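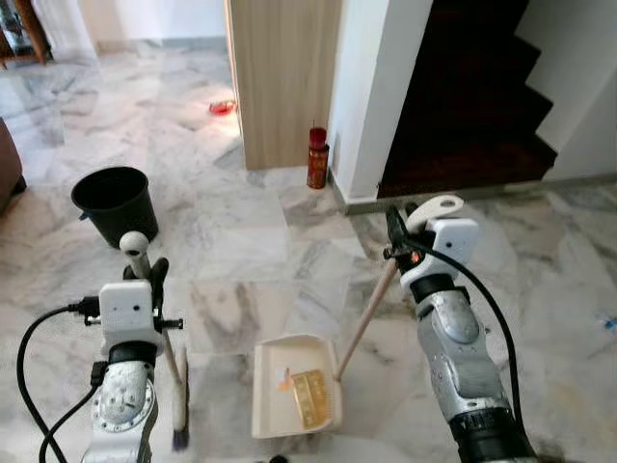
Kehrblech gekippt, Besen davor. Drin: das goldfarbene geriffelte Stück und ein Krümel, weiß-orange.

Montag, 9. September 2024, Raum 1403

Thema heute noch einmal der Marmorboden und die Frage, ob man ihn mit Handfeger und Kehrblech überhaupt sauber bekommt. Im Protokoll von Zilden steht dazu »unproblematisch, glatter Untergrund«. Wer das geschrieben hat, hat vermutlich im Stehen geurteilt.

Was mir nicht einleuchtet: Glatt sind die Platten, die Fugen dazwischen sind es nicht unbedingt. Peixoto hat damals beim Verlegen versichert, alles liege bündig. Mit dem Fingernagel bleibe ich an mehreren Stellen hängen. Wenn die Lippe vom Kehrblech dort aufsetzt, kippelt sie, und feiner Staub geht drunter durch. Größere Stücke sind kein Maßstab. So etwas wie das goldfarbene Ding bekommt man auch mit einem Stück Pappe aufgenommen. Für einen Vergleich taugt das nicht, ich will Sand und Fusseln sehen, abgewogen, vorher und nachher.

Vilém Šimko hält dagegen, der Winkel sei entscheidend und die Fugen spielten kaum eine Rolle. Sein Argument: Kehrblech hinten leicht anheben, dann liegt die Lippe auf ganzer Breite an. Mag sein. Bei meinen eigenen Versuchen am Vormittag blieb trotzdem jedes Mal ein Strich Staub vor der Kante liegen, und zwar auch mitten auf einer Platte. Zweimal nachfegen, Blech zurückziehen, wieder nachfegen, dann war der Strich schmaler, aber noch da. Ich habe ihn mit dem feuchten Lappen weggenommen und mich gefragt, warum ich nicht gleich mit dem Lappen angefangen habe.

Zum Feger: Die Borsten biegen sich unter Druck und schnippen beim Loslassen. Auf Teppich merkt man davon nichts, auf Marmor fliegen die Krümel ein gutes Stück. Kurze Züge, wenig Druck, am Ende nicht hochreißen. Das gilt als bekannt, gemacht wird es selten.

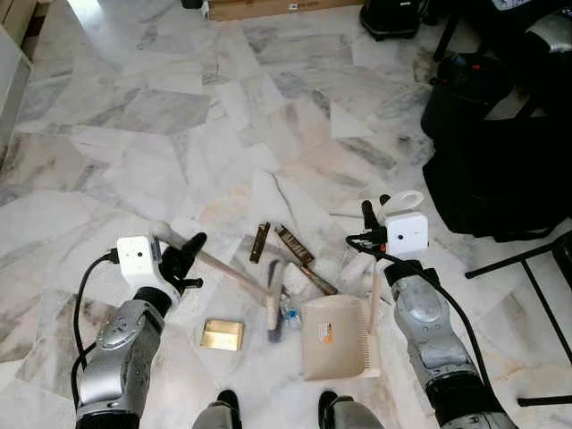 Boden im Bruchmuster mit grauer und beiger Äderung, das Kehrblech flach darauf. Heller Holzstiel schräg links daneben.

Die Aderung ist übrigens ein eigenes Ärgernis. Grauer Staub auf grau geädertem Stein, da sieht man von oben fast nichts. Wer hier »sauber« notiert, meint wohl »ich sehe nichts mehr«. Vorschlag: Taschenlampe flach über den Boden halten und erst danach abhaken. Ich habe das nach Viléms Durchgang gemacht und ihm das Ergebnis gezeigt, Begeisterung hielt sich in Grenzen.

Lilen will uns ein Kehrblech mit Gummilippe verkaufen, haltbar laut Prospekt über 4000 Züge. Wie man so etwas zählt, steht nicht dabei. Auf welchem Boden gezählt wurde, auch nicht. Ein Muster nehme ich gern, bestellt wird vorerst nichts. Findutus hat eine Bürste mit weicheren Borsten im Programm, Artikel 77. Die würde ich eher probieren, Erwartung gedämpft.
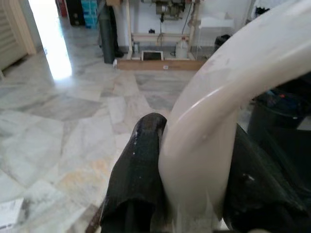 Bleiben die gelblich-orangen Flecken auf den Platten. Vilém sagt Rost, ich tippe auf alte Politur, belegen kann es keiner von uns. Mit dem Feger hat das ohnehin nichts zu tun, und ich möchte nicht, dass sie am Ende als »Restschmutz« in der Tabelle auftauchen. Also vorher mit Kreide einkreisen und aus der Wertung nehmen. Ob Kreide auf poliertem Stein hält, weiß ich nicht, sonst Klebeband.

Offen:
Sand abwiegen, immer dieselbe Menge, 2 Durchgänge je Einstellung.
Blech einmal flach, einmal hinten angehoben. Vilém fegt, ich wiege, danach Tausch.
Peixoto wegen der Fugen anschreiben. Antwort rechne ich nicht vor Dezember.
Den Satz im Zilden-Protokoll vorläufig einklammern.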